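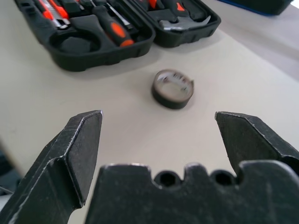
Revisado por Duyên Khổng | Célula Dramodora, dos brazos | 30/01/2022

Lista de inspección de pinzas

1. Bordes de los dedos. CON OBSERVACIÓN. El borde está gastado hasta el gris en el canto. No es grave todavía, pero pido que se compare otra vez en noviembre.

2. Palma y agujeros superiores. CONFORME. Hay polvo fino y rayas pequeñas. Limpiar con paño seco, sin alcohol.

3. Apertura completa. CONFORME. Hice 12 ciclos en cada brazo y no escuché ruido.

4. Cables de los brazos. CON OBSERVACIÓN. El lazo debe quedar libre cuando la muñeca gira. 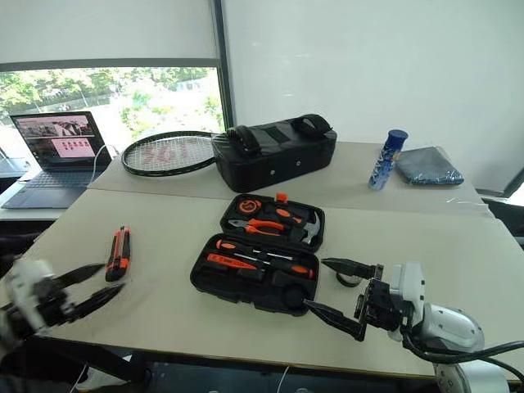 Por esto prefiero que Hamish Whitelaw mire el brazo derecho antes de subir la velocidad. Yo no moví ninguna brida.

5. Mesas. PENDIENTE. Falta medir si las dos están a la misma altura en la junta.

6. Centrado de la pinza sobre el objeto. CON OBSERVACIÓN. Tolerancia de nuestra hoja: 10 mm entre un lado y otro.
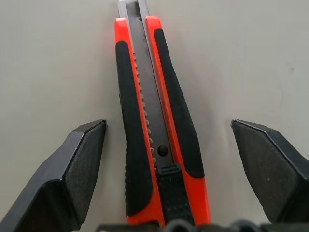
Punto 6: cúter entre los dedos, con más espacio a la derecha.

Repetir la calibración de la muñeca y anotar el valor nuevo. El cúter se usa siempre con la hoja guardada.

7. Parada de emergencia. CONFORME. Probada con Lilibeth Maglaya.

Firma de cierre: pendiente de Rhodri Ellis.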